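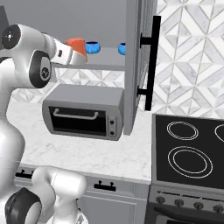

Re: [sim-kitchen] Ondow gripper vs the Gashaw one – which for cabinet tasks?

Raghavendra Kotian wrote on Wednesday:
> We are trying to settle on one gripper model before the February runs.
> Has anybody tried both on the cabinet tasks with the same controller?
> I only have numbers for the Gashaw on flat counter pick-ups and they
> tell me nothing about shelves. Also, is the wrist camera worth the
> render time or do you leave it off?
>
> Raghavendra

Hi Raghavendra, all

Quick one before my train. Yes, did both, same kitchen, same Cloveo controller, same start poses. Wall cabinet only, none of the oven stuff yet.

Ondow: 1964 good placements out of 2163.
Gashaw: 1798 out of 2163.

Don't read too much into the gap. Most of the Gashaw failures are one thing – body is wider at the back and it clips the open door on the way out. Placement itself is fine. If I start with the door further open a lot of that goes away, but then its not the same test, so I left it.

The orange wedge thing is the nasty one for both. Slanted sides, fingers close and it squirts out forwards. Ondow copes if you drop the closing speed and go in lower. With the Gashaw I had to change the friction on the pads, which felt like cheating. Blue bowls on the shelf get nudged now and then by either one, I count a nudge as ok and a bowl on the worktop as a fail. Shout if you score it differntly.

Wrist camera: leave it off for shelf height. Once the arm is up there the shelf fills most of the view and the policy did no better with it. Fixed camera looking across the worktop at the cabinet was enough. Might be another story for the oven, haven't looked.

One warning – the Sirnidance export still has the old finger limits for the Ondow. Opens 7 mm too far and you get contacts out of nowhere. Fix the limits by hand before you run anything or your numbers won't match mine.

Second arm stays folded in all of these, by the way. I did try it holding the door, gave up after an afternoon.

Configs are in the shared folder under grippers/cabinet. Logs to follow, the upload keeps dying on me.

Beat Strebel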